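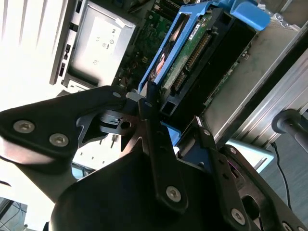

**Hardware Reuse Team, Bedton Workshop**

Progress report to the Rana Fund, June 15, 2019

Dear colleagues,

since our last report in February we have received 891 used computers from offices in Bedton and Semby. Of these, 710 are already opened and sorted. The others wait in the Parby store.

The largest part of our time goes to the hard disks. In many of the towers the disk sits in a blue plastic caddy with a release handle, and it can be taken out without tools. These cases we like very much — the work is quick and the drive frame stays whole. Older models have screws on both sides and need more patience.

Every disk is erased before it leaves the room. If erasing fails, the disk goes to the shredding company, and we keep the certificate. Power supplies are tested separately, and motherboards are kept only when the matching case is also good.

Nearly 200 computers were given to schools. We had planned more, but memory modules were delivered five weeks late.

Of your grant, the part for test equipment is fully spent. We ask kindly to move the remaining transport money to the purchase of new disks. The detailed accounts will follow by separate post.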